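Chapter 2
The Table Before the Guests

3654 views · 2 comments · Share

In the first chapter we learned how to welcome people at the door. Now we go to the dining room. Many students of the Kirkegaard course want to begin with the folding of napkins, but I ask them to wait. First one must look at the table itself, its shape, its surface and the space for each chair.

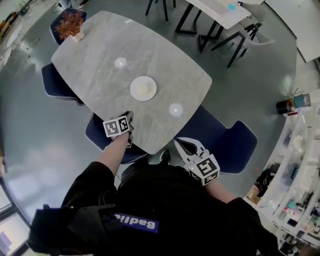 A table setting begins with one plate. Put it down, walk to each chair and look at it again from there. On a large gray table with a marble pattern, a round white plate is easy to see, and a small pot with a spiky plant can stay at the far corner, where it does not disturb the serving. Lamps on the ceiling may shine back from the top, so check this also in the evening. In Exercise 2 you will set the same table for four.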